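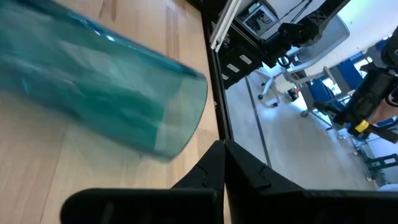

Re: Replacement of drinkware in the second floor break room
Posted by K_Jayawardena

Facilities at the Urnden office has asked each floor to submit a drinkware request before the next supply order is placed. The second floor currently uses a mixture of ceramic mugs, paper cups and reusable plastic cups, and the budget allows us to keep only one type for cold drinks. My recommendation is the reusable plastic cup. The translucent teal one lying on its side on the wood table is the type I have in mind, and I would ask colleagues to consider it on the basis of daily use, storage and cleaning. The request form permits an order of up to 300 pieces. Comments are welcome in this thread, and I will forward the result to Facilities.

Kamrul Jayawardena
Office Services, Second Floor

Posted by hollenstein_f

Thank you for opening the discussion. I support the proposal in principle. The paper cups have been a recurring expense, and the bin beside the sink fills before noon on most days when visitors are in the building.

I do have one reservation, which concerns stability. A light cup is easily knocked over, and the tables in the break room are shared with people who bring laptops and printed documents. Before an order is placed, I would like to know whether a cup with a wider base was considered.

Fabian Hollenstein

Posted by K_Jayawardena

Two alternatives were considered. The first was the Basta tumbler, which has a wide base but does not stack. The second was the Riedl cup, which stacks but takes up more width in the dishwasher rack. I have asked Facilities for a sample of each and will leave them on the counter by the refrigerator when they arrive. Please do not take the samples back to your desks.

Posted by thirdfloor_admin

The third floor adopted reusable plastic cups in February. I offer the following observations for the record.

Losses have been higher than expected. Cups are carried to meeting rooms and remain there over the weekend. We now place a return tray outside each meeting room, and the situation has improved.

Cleaning has been satisfactory. The cups go on the top rack only. Those placed on the bottom rack came out slightly warped at the rim and had to be discarded.

Color matters more than we had assumed. Our cups are clear, and they are frequently left behind on windowsills and shelves where they are not noticed. A tinted cup would be easier to find at the end of the day.

Posted by mr_oakline

I must respectfully disagree with the proposal. The ceramic mugs already in the cupboard are suitable for both hot and cold drinks, and purchasing a second set of vessels appears unnecessary. If the purpose is to reduce waste, the simplest measure is to stop ordering paper cups and use what we have.

I would also note that the wood tables were refinished at some expense. Any cup that is tipped over, whatever it is made of, will leave liquid in the seams between the planks. The discussion should address the use of trays or coasters before it addresses cups.

Posted by K_Jayawardena

I appreciate the point regarding the mugs. The difficulty is one of quantity. The cupboard is regularly empty by midmorning, and the mugs are heavy enough that the upper shelf has begun to bow. Facilities has advised against adding to that shelf.

With regard to the tables, I agree that the seams deserve attention. The planks have a long, straight grain, and spilled juice tends to run along it if it is not wiped up promptly. I will add coasters to the request form as a separate line. Cloths are already kept in the drawer to the left of the sink.

Posted by hollenstein_f

May I ask that the coasters be cork or felt? The hard ones supplied to the reception area slide when a glass is lifted and have scratched the side table there.

Posted by mr_oakline

Cork would be acceptable. I maintain my objection to the cups.

Posted by punmont_desk

I write on behalf of the Punmont team, which shares the break room on alternate weeks. We have no preference as to material. Our request is limited to the following items:

Cups should be stored upside down on the open shelf and not inside one another while damp. We have found cups stuck together, and one cracked when a colleague attempted to pull a stack apart.

Cups should not be left on the tables overnight. The cleaning staff are instructed to wipe only those surfaces that have been cleared.

Personal cups should be labeled on the base. Unlabeled cups will be treated as common property.

We would also appreciate a notice regarding these points on the inside of the cupboard door.

Posted by thirdfloor_admin

I can provide the text of our notice. It covers storage and the dishwasher rack and may be adapted freely. It does not mention labeling, so that section would need to be written.

Posted by K_Jayawardena

Thank you. Please send it to the Office Services mailbox.

The position as I understand it is as follows. The thread is in favor of a reusable cup, with one objection recorded. The tinted version is preferred to the clear one. Cork coasters will be requested for all tables. Storage guidance will be posted on the cupboard door, with the wording supplied by the third floor and the additions requested by Punmont.

The choice among the teal cup, the Basta and the Riedl remains open until the samples have been tried.

Posted by hollenstein_f

The Basta sample was on the counter this morning. It is stable, as described, but it is too tall for the water dispenser unless held at an angle. I would rank it below the other two. I have not yet seen the Riedl.

Posted by mr_oakline

I tested the Basta as well and concur regarding the dispenser. The ceramic mugs, I note, fit under it without difficulty.

Posted by K_Jayawardena

Noted. The Riedl sample has been delayed by the supplier. The form will be held until it arrives, and paper cups will remain available in the meantime.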